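Two grippers, two hands: a home build at the Cloltholm workshop

June 14, 2018

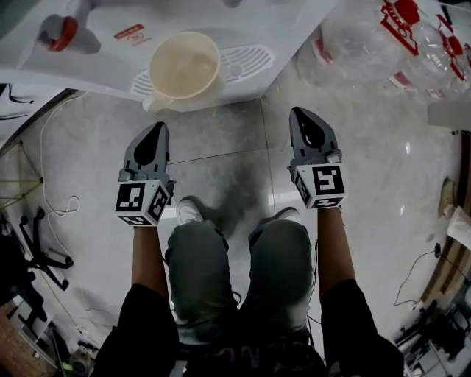 Starting with the hands

The builder behind Pralteo has no robot yet. The project has a name, a shelf in the shared workshop at Cloltholm, a notebook and a pair of grippers that a person holds, one in each hand. The arms come later.

"Everybody I talk to wants to see the arm," the builder says. "I wanted to know what the fingers should look like first. An arm costs me 3000 dollars if I'm careful. A finger costs me an evening."

The builder, who repairs office equipment during the week and asked to be left unnamed, has been on the project since December. Much of the work happens sitting down, holding the two grippers out in front and going through the same small jobs again and again: picking up a cup, turning a bottle upright, moving a box from one side to the other.

Gray plastic and black pads

The left and right grippers share one design. Each has a tapered gray finger with a black pad shaped like a teardrop. The shape went through a lot of versions.

"The first pads were plain rectangles. They'd catch on a corner and peel," the builder says. "I rounded one end and it still peeled at the other. So I drew it like a drop, with no corners left to catch. That was version 18. I've left it alone."

The body is printed on the workshop's machine, which members call Chege after the label on its old crate. A full gripper takes most of a day to print. The builder has a box of rejects under the bench and goes through it for spare screws.

Asked what the hardest part to print was, the builder picks the finger. "It wants to warp at the thin end. I ended up printing it on its side, and then you have to sand it. I hate sanding."

The cubes

Under each finger is a white cube with black-and-white patterns on its faces. A camera that can see one of the patterns can work out where the cube is and which way it is turned, and from that where the finger must be.

"People ask if the one on the right is a five," the builder says. "It does look like a five. It's only a marker. The software cares that it's different from the others."

The patterns were first printed on glossy paper, and the ceiling lights wiped them out at certain angles. Matte paper fixed most of that. Getting the paper square on the cube took longer than expected, and the builder now cuts it with a steel ruler and a fresh blade.

The recordings go into a program the builder calls Edavora, written in the evenings and, by the builder's own account, badly commented. As of this week it holds 535 short runs. Of those, 93 had to be thrown out.

"Usually I turned my wrist too far and the cube went out of view. A few times I just forgot what I was supposed to be doing and sat there."

Working in a shared room

Cloltholm is one long room and members leave each other's projects where they are. The builder likes practicing in it as it is.

"I could clear a table and put one block on it. Then I'd have a robot that's good with one block. I'd like it to cope with a counter that has cups and bottles on it."

There are drawbacks. The patterned tile floor confused an early version of the tracking, which kept finding corners in it. The builder raised the threshold and the trouble went away, along with a few real detections that had to be won back later. Cables are another matter. The rule is to look down before standing up.

Holding both grippers at arm's length is tiring, too. The builder stops after twenty minutes, writes up the runs, and starts again. "The left one always droops first. I can see it in the data."

What comes next

The next job is a lighter handle, then a mount so the same fingers can be bolted to a motor. The builder has one motor on the bench and has not ordered the second.

"I want one hand that can pick up a cup and not crush it. If that works I'll buy the other motor. If it doesn't, I'll be back to drawing pads."

The gripper files will be copied to the members' drive once the handle is done. Anyone at Cloltholm who wants to print a set before then can ask at the bench by the back window, most evenings after six.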